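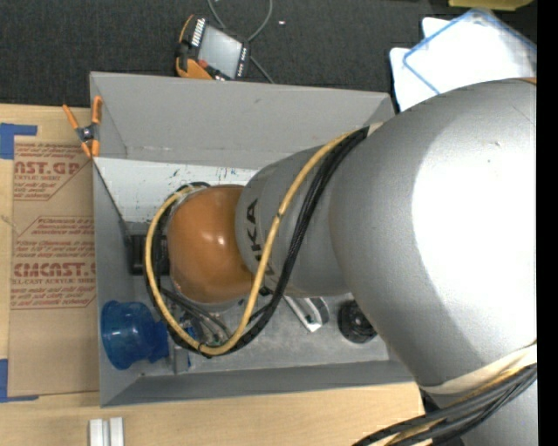 Picking and packing assistants wanted, evening shift, start in February

Jokeo is a small company that packs and sends household goods for other shops. The shops sell on their own web pages, and we keep the goods on our shelves, put the orders together and hand them to the carrier. For the coming season we look for 2 persons who will work in the bin room, from 4 p.m. to 9 p.m.

What is the work

The bin room is where the single items are kept before they go into a parcel. Every item that we store has its place in a gray bin, and every bin has a number on our list. At the moment the list goes up to 656. In one bin there can be several different items together, so you must read the order slip with attention and take the right thing, in the right size, and leave the others in good order.

Your tasks will be the following:

Taking items from the bins according to the order slip.
Filling the bins when new goods arrive, and writing the change in the list.
Checking items for damage before they are packed. A broken corner or an open package goes to the returns shelf with a short note.
Wrapping and packing at the table, closing the carton, putting the label straight.
Tidying the bins. This is a bigger part of the work than most applicants expect. Things get mixed during the day, and in the evening we sort them again.
Wiping out bins that were emptied, and telling the shift leader when one has a crack.

On a normal evening the whole room sends out nearly 1,000 items. You will not be alone with this, there are 11 people in the evening team already. In the first weeks you work next to a colleague and you are not expected to have the full speed.

The goods come mostly from three shops. Kikuchi sells kitchen things, many of them small and some of them breakable, and they want paper around each piece. Memis sells items for the bathroom and for storage. Rultaron is the newest of our customers and has mixed goods, from desk lamps to door hooks, and the packaging rules for Rultaron still change from time to time. The current rules hang on the wall by the packing tables. Please read them again after a free day, also when you think you know them.

Who we look for

You do not need experience in a warehouse. We have good colleagues who came from a bakery, from a school kitchen and from an office. It is more important for us that you like to put things in order and that you stay exact in the last hour also.

You should be able to stand and walk for the most part of the shift. The bins are not very heavy when they hold small goods, but a filled one with ceramics can be, and for these we lift with two people. You need to read English well enough for the order slips and the list. The slips are short and use always the same words, and we explain them on the first day. Many of us speak English as a second language, so please do not be shy about an accent or about grammar. The author of this text is also one of those.

You should be at least 18 years old and have permission to work in this country.

What we offer

A contract for the season first, with the possibility to stay after. Last year more than half of the seasonal people asked to stay and we could keep most of them.
Paid training, also for the first evening.
Two pairs of work gloves and one apron. Safety shoes are paid by us, but you choose them yourself in the shop, so that they fit.
A paid break of 30 minutes. There is a kitchen with a refrigerator, two microwaves and a kettle. Coffee and tea are free.
A discount on goods with damaged boxes, which we sell to the staff at the end of each month.
The hours are written one month ahead. If you must change an evening, please tell us as early as you can, and usually we find a solution.

The wage depends on the contract and is told to you in writing before the trial evening. We pay on the last working day of the month.

How to come to us

The bus stops on the main road, five minutes on foot from the side entrance. The last bus in the evening goes at 9:25 p.m., and the shift ends in time for it. There is parking for bicycles under the roof, and some places for cars behind the building. Please do not park in front of the loading door.

How to apply

Send us a short message through the form on this page. A formal letter is not necessary. Please write:

your name and a telephone number,
from which day you can start,
how many evenings per week you would like to work (three is the minimum),
what work you did before, in a few sentences.

A resume is welcome if you have one ready, but we do not decide by it. You get an answer from us within one week, also if the answer is no.

After this we invite you for a conversation of 20 minutes and we show you the room. If both sides agree, we make a trial evening, which is paid as a normal shift. On the trial evening you will sort a few mixed bins and pack some easy orders. Wear closed shoes and clothes that may get dusty, and tie long hair back. Rings and long necklaces should stay at home or in the locker.

Applications are open until both places are filled. If you applied last season and there was no free place, you are welcome to write again, and please mention it in the message.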